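Fastine Repair Evenings: FAQ

Questions we get over and over. Read first, email second please.

Where is it?
Upstairs at Pleralport, the side door, not the main one. Buzzer says Melnychuk. Push hard.

What time?
Doors 6 pm. Last item goes on the bench at 8:30. Turn up at 8:45 and you'll be asked to come back next month.

Is there one in December?
No. Back in January.

Do I have to book?
For clocks, radios and anything with a plug, yes. Small stuff, just walk in.

What does it cost?
Nothing for the help. You pay for parts. Batteries, fuses, a new clock movement if it needs one (most of those are $9).

What can I bring?
Wall clocks, alarm clocks, flashlights, kids' toys, lamps, kitchen timers, hand tools with a loose handle. If you can carry it up the stairs on your own we'll probably look at it.

What can't I bring?
Microwaves. Anything with gas in it. Anything over 1000 watts. Phones, sorry, we tried, it was a bad evening for everybody.

My clock stopped. Is it worth bringing in?
Try a fresh AA first. Then look at the contacts, that white or green crust is from an old leaky cell. Wipe with a bit of vinegar on a cotton swab, let it dry, try again. Still dead, bring it. Sadao Fukuda does clocks and he's quick.

Should I take the batteries out before I come?
Yes. Bring them seperately in a bag so we can test them.

Do I need my own tools?
Not really. If you have a favorite screwdriver bring it, but put tape with your name on the handle. Tools in cases go back in the case at the end, latch shut.

Gloves?
We have work gloves in one size, big. Small hands, bring your own. Wear them for springs and cracked plastic. Take them off for tiny screws or you'll be there all night.

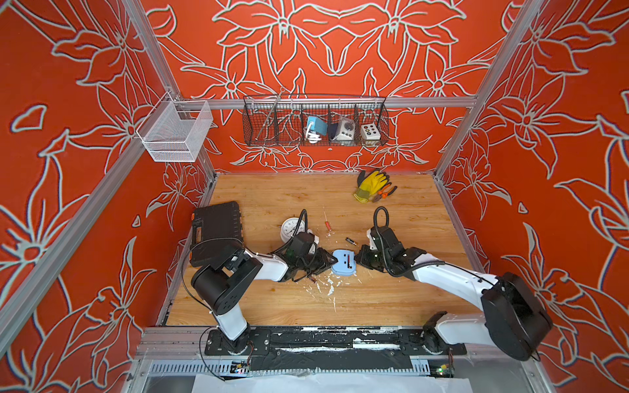 How do I leave the bench when I'm done?
Scraps swept up with the hand brush, not your sleeve. Pliers and screwdrivers back where you got them. Dead batteries in the jar by the door, never the trash. Adapters and cords go in the wire baskets, please coil them first, Marta Hnatiuk spent most of an evening untangling last time.

Can I leave my item and pick it up later?
Only if it's waiting on a part. Tag it, name and phone number. We hold it 2 months, then it goes to the spares shelf.

What if you break it?
Happens. You sign a slip at the door that says you know it might.

I found a pair of glasses / a mug / one glove after the last one, whose is it?
Ask Margarida Prata, she keeps the lost and found box.

Can kids come?
Yes with an adult. No soldering under 12.

Who do I ask if its not on this page?
Fedir Demchenko, front desk, extension 2390. Afternoons are best.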